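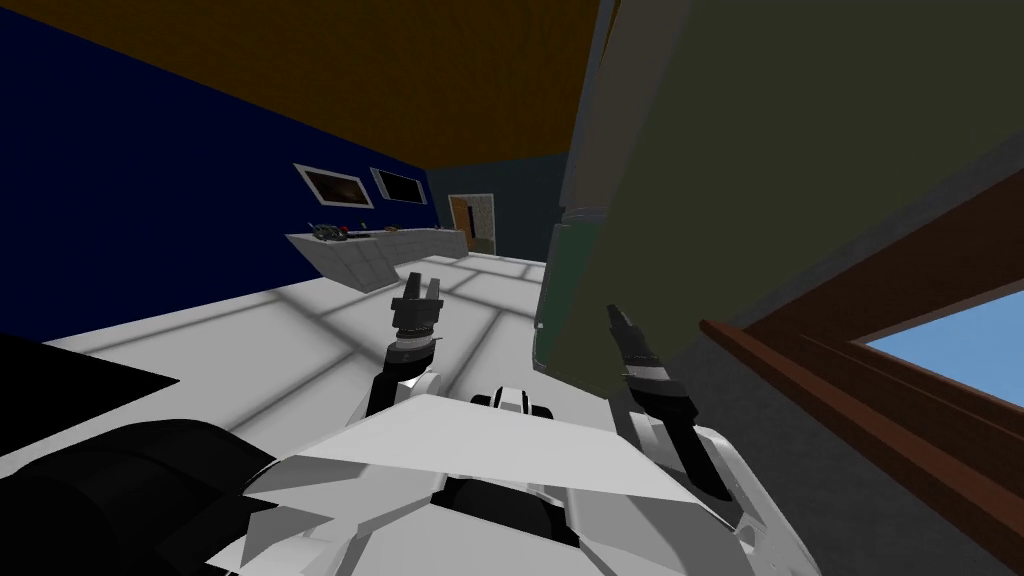

Firitow asks whether a community group may reproduce stamp designs in a printed booklet, and on what terms.

Our historical society, which serves the Cidano district, is preparing a booklet on the commemorative stamps that have featured local landmarks, among them the Rocha lighthouse and the old grain terminal at Skesex. The booklet will run to 23 pages, and we intend to print 246 copies for sale at the society's counter and at the annual fair in May. We hold good mint copies of all the stamps concerned and would scan these ourselves.

The stamps range from an early engraved issue to a recent self-adhesive one. It is our understanding that the earlier issues may be out of copyright, but members have given conflicting advice as to the later ones. We would also like to enlarge one design for the front cover and to place the society's crest beside it. Guidance would be appreciated on whether permission is required, from whom it should be sought, and whether the enlargement presents any particular difficulty.

Posted in: Philately and Postal History
3 replies

Skesex Philatelic Circle

Permission should be assumed to be necessary for any stamp whose copyright has not expired. Ownership of a stamp, mint or used, confers no right to reproduce its design. The position differs between countries and has changed over the years, so the date of issue of each stamp must be established individually and checked against the rules that applied to government and commissioned works at the time.

The usual course is to write to the licensing or intellectual property area of the issuing postal authority. Your application should set out the following:

the title and nature of the publication
the print run and the intended sale price
the catalogue number, denomination and year of each stamp
the size at which each design will be shown, and whether in colour
whether any design will appear on the cover or in advertising

Cover use is commonly treated as a separate category and may attract a separate fee. The placing of your crest beside the design should be declared and a proof of the cover enclosed, as an authority may object to any arrangement that suggests its endorsement. Designs should not be cropped, tinted or overprinted without express consent.

Please note also that the postal authority does not always hold all of the rights. Where a stamp was based on a photograph or a painting, the authority may have been licensed to use that work for the stamp alone, and the photographer, the artist or the estate will need to be approached as well. Our own circle encountered this with a lighthouse issue, and the second permission took considerably longer to obtain than the first.

rocha_covers

We did a newsletter with stamps all through it and never asked anyone. It was fine. If they are cancelled stamps I do not believe it matters.

Cidano Reading Room

With respect to the previous reply, a cancellation has no bearing on copyright. It is relevant to a different matter, namely the rules against imitation of valid postage. Many authorities require that an unused stamp shown in colour be reproduced either well above or well below its actual size, or with a line drawn across the denomination. The enlargement proposed for the cover is therefore unlikely to cause concern on this ground, whereas inside illustrations at actual size may do so. The precise proportions should be confirmed with the issuing authority before the pages are laid out.

The society may also wish to consider whether its booklet falls within an exception for research, criticism or review. Such exceptions are narrow. They may assist where a design is closely discussed in the accompanying text, but they should not be relied upon for a decorative cover on a publication offered for sale.

On timing, we would recommend that applications be lodged at least 3 months before the file goes to the printer. The form of acknowledgement stipulated in the licence should be printed exactly as supplied, normally on the reverse of the title page, and the correspondence retained with the society's records in case the booklet is reprinted.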